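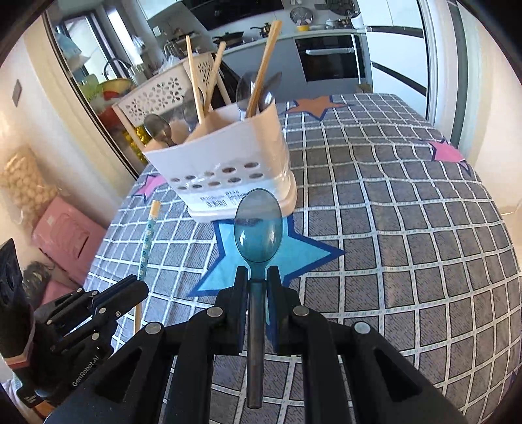

Tusta, 9 Jul 2026

Questions about utensil caddies and small kitchens

Do I really need a caddy if I have a drawer?
Maybe not, but I do think you'd enjoy one! We eat at a little table right by the kitchen doorway, and having the spoons and chopsticks standing there saves me so many trips to the drawer (which sticks anyway, and has since October).

Which end goes up?
In our house spoons go bowl up, so people can find what they want. Just wash your hands before you load it, and take things out by the handle if you can.

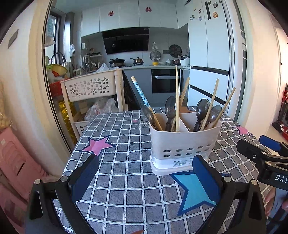
How do I keep the bottom from getting slimy?
Drainage is the first thing I look at when I'm shopping for a caddy, before color or shape or anything else. Holes low on the front let air in, and a divider keeps everything from slumping together in one wet bunch. A tray base like the one under our pale plastic holder is handy on a tablecloth, but do lift the holder off and rinse the tray every couple of days. My old Halvorsen had a solid bottom and I was forever scrubbing it.

Can wooden chopsticks go in with everything else?
Yes, as long as they've had a good dry in a towel first. I give them a compartment to themselves when there's room, and there often isn't.

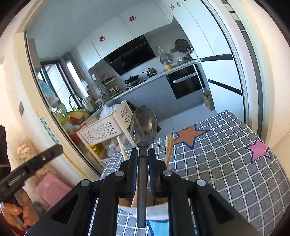
If yours have started to smell or feel rough, it's time for new ones, and please don't feel bad about it. The Cendar packs are what I buy now, and one lasts us a good long while.

How do I get the label off a new caddy?
Warm soapy water, then a little cooking oil on whatever is left. Or leave it on, plenty of us do!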